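Good Practice for Handheld Gripper Demonstrations
Course handout, unit 4 – Kayode Idahosa

Please read this before your first table session. It's short, and I think it's the most useful unit in the whole course!

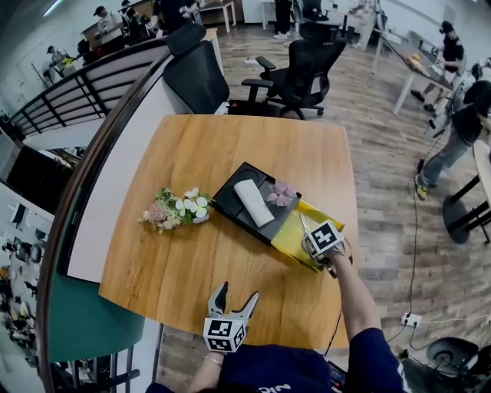

1. Why we bother with rules

A demonstration is a lesson for a machine, and the machine takes everything literally. If you fumble, it learns the fumble. If you lean across the table to scratch your nose, that's in the lesson too. What I love about this work is how fast you start noticing your own hands. Most students find they have never once thought about how they pick up a rolled towel.

2. Before you record

Check that both grippers open and close all the way, with no sticking. Wipe the marker cubes with a dry cloth. A thumbprint or a curled corner on a marker can cost you the tracking for a whole run, and you won't know until you play it back.

Route cables away from your feet. A cable hanging from a gripper needs enough slack for your longest reach, and the power strip should sit where no chair will roll onto it. Push spare chairs back while you're at it.

Say the task out loud in one sentence. "Put the flower on the tray next to the towel" is fine. "Tidy the tray" isn't, as two people will do it two ways.

3. While you record

Keep both marker cubes facing up and in view. This is the rule people break most! Your wrist wants to turn inward when you reach over the rim of a tray, and your own forearm can hide the other cube.

Park the hand you aren't using close to the near edge, fingers open, and hold it still. Don't drop it to your side.

Go slowly near soft things. Artificial petals bend and cloth unrolls, so close the fingers until they touch, wait a beat, then lift. Never use a bare finger to help. If something falls, stop the run, mark it as failed and reset.

Other people may be working nearby and that's all right, but they shouldn't reach over your table during a run.

4. Naming and counting

Last term's tray set (we called it Haruna) had 323 runs, and 278 of them passed review. Of the 45 that didn't, most had a hidden marker, and a good many were simply filed under the wrong task name. The Dendinier set was larger, 640 runs, and cleaner – that group did a playback check after every tenth run and caught problems early. Please copy them.

Use the task name, your initials and the run number, in that order. Failed runs keep their number. Don't reuse it.

5. Consent and privacy

Anyone who could be recorded in the background should know that a session is on. Put the sign up before you start. Badges, phone screens and paperwork with names on them come off the table first. If someone asks for a run to be deleted, delete it and write the number in the log.

6. For next time

Bring a written reset plan for one tray task: where each item starts, how far it may shift between runs, and what counts as done. One page is plenty. We'll swap plans and try to follow each other's to the letter, and it's great fun watching where they fall apart.

Stalent Robotics Course – Handouts – Questions to the course desk, room 129 – Back to top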